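Projects > Domance > Progress reports > November

Domance household tidying project
Progress report to the Tamura fund, November
Prepared by Areeba Shaikh, Okville lab

Dear Naheed,

We had planned to lead this report with the new grasp planner, and it does get its section further down. But the biggest news this period is a fault, and I'd like you to have the whole story from us. The short version: the right gripper was letting go of things when we hadn't told it to, we know why, and the fix is in. It cost us seven working days and I think we came out of it with a much better system.

What happened

Early in the month Asif Lodhi was running the pick-up-and-place routine on the real robot at Stollgate. The right arm had lifted a metal canister out of a crate and was carrying it over to the shelf when the fingers opened in mid-travel. The canister fell from shoulder height and landed inside the taped safety line, close to where Asif's foot would have been if he had been leaning in to look. He hit the stop button, the arm froze as it should, and he wrote the incident up the same afternoon. No one was hurt. The canister has a dent and so does the floor.

We stopped all work on the real arm that day. Babar Tarar went back through the logs and found two more drops from the week before, both with soft items, both put down at the time to a poor grip. They weren't poor grips. The command to open had gone out each time.

What caused it

This took a while! Our first guess was a loose cable at the wrist, and Zeeshan Shaikh spent two days swapping connectors with no change at all. The real cause was in software. When the arm controller misses a status message from the gripper, it asks for the gripper's state again. If the second answer comes back late, the old code filled in a default, and the default was "open." The next motion command then carried that value along with it. So a late message, which ought to be harmless, became an order to let go.

Once we knew what to look for we could bring it on whenever we liked. Babar wrote a small tool that delays messages on purpose, and we moved the whole investigation into the simulator so that nothing heavy would be hanging over anyone's feet. We ran 4000 simulated carries with the old code and delays switched on, and got 46 unplanned releases. With the new code, same delays, same starting positions, we got none.

What we changed

The gripper now holds its last confirmed position until it gets a clear new order. If status is missing for too long, the arm slows to a stop with the fingers closed and raises an alarm. We also widened the taped line at Stollgate, and the carry path now stays low until the arm is over the shelf. Asif has rewritten the operator sheet to match, and everyone on the team has read and signed it. 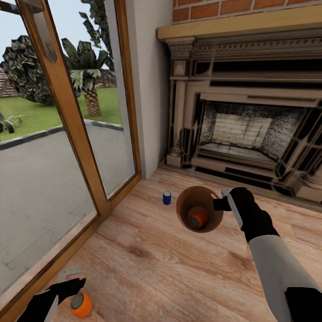 The drop tests run in our living room model, the one with the fireplace and the big glass door, and they are the part of this work I'm most pleased with. Before the fault we only ever tested carries with a single object in the fingers. Now we load containers too, which is a much harsher test, as a bad release loses everything at once. The brown container clamped by its right rim has an orange can in the bottom of it, and the grip has to hold with that can sitting off to one side or rolling. We leave other things on the floor as well, like the blue can and the roll of tape, so that a stopped arm also has to be clear of whatever is lying nearby. Zeeshan is adding heavier loads next — he has strong feelings about paint tins.

Grasp planner

The planner itself is in good shape. Rim grasps on open containers are in and working in simulation. We had hoped to show you these on the real arm by now, and that has slipped because of the shutdown.

Where we stand

The real arm came back on for a 48 hour soak test at reduced speed with foam blocks only, and passed. Full speed is still locked out. Before we lift that, we want Babar's delay tool running against the real controller.

We aren't asking for more money. We would like to move the rim grasp demonstration back by one reporting period, and we'd welcome your yes or no on that before we book the Stollgate space. Asif's incident write-up and the full release logs are ready to send if you want them.

Areeba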